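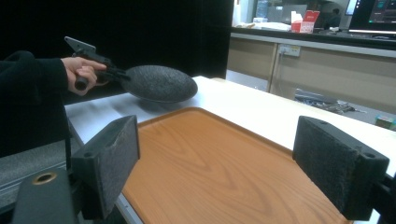 Claletum: questions about the method and the first results
Last updated Mar 14, 2026

What does Claletum study?
Whether a policy for two-handed tabletop tasks can be learnt from recordings made with hand-held grippers, with no robot present during collection. The tasks are moving rounded objects and placing them on or next to a tray.

Who is behind it?
The method was written by Kerstin Fjeld and Ekow Agyeman at Quartey. Volodymyr Panasiuk maintains the recording software. Wumpini Acheampong ran the evaluation. Questions about the data format go to Keith Kershaw.

How is an episode defined?
It starts when both grippers are open and clear of the objects, and ends when they are open and clear again. Anything the operator does outside those two points is trimmed. Episodes with a dropped object are kept and labelled as failures.

How much data was used?
The reported model was trained on 38 hours from 12 operators. A smaller set of 20 hours was used for the ablations. The two sets share operators but not episodes.

Why a smart-speaker shape and a wood-grain tray?
The domed shape has no parallel faces, so the fingers have to take it by the edge and small errors in approach angle matter. The tray has a raised rim, and a policy that comes in too low will strike it. The swirling grain also gives the visual tracker plenty of texture, whereas a plain white tabletop gives it very little.

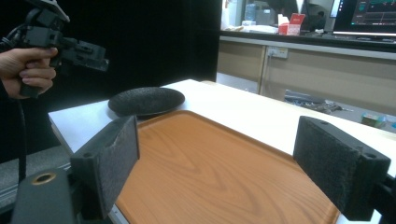 Are the two grippers recorded on one clock?
Yes. Each stream is stamped on arrival and then aligned offline against a shared signal. Episodes where the remaining offset exceeds 28 ms are rejected. This limit was set in November, after we found that larger offsets made the second hand close early.

Is the background masked?
No. We tried masking everything beyond the table edge. It helped in the room used for training and hurt in every other room, so it was dropped. People, monitors and cabinets stay in the images.

What is the main result?
With both wrist views as input, the policy completed the placement task in nearly 80 per cent of trials. With only one view it did markedly worse, mostly on the approach to the far side of the tray. The reach itself was seldom at fault.

Does it work on arms other than the Kitum?
Not tested. Actions are stored as relative motion of the gripper tip, so in principle only the inverse kinematics need changing. Reach limits will differ, and some recorded motions may not be possible on a shorter arm.

Can I use my own finger pads?
You can, but record new data with them. Pad thickness changes the closing width, and the model does not correct for this.

Where is the code?
The alignment and trimming tools are in the Cendemard repository. Training code will follow once the configuration files have been cleaned up.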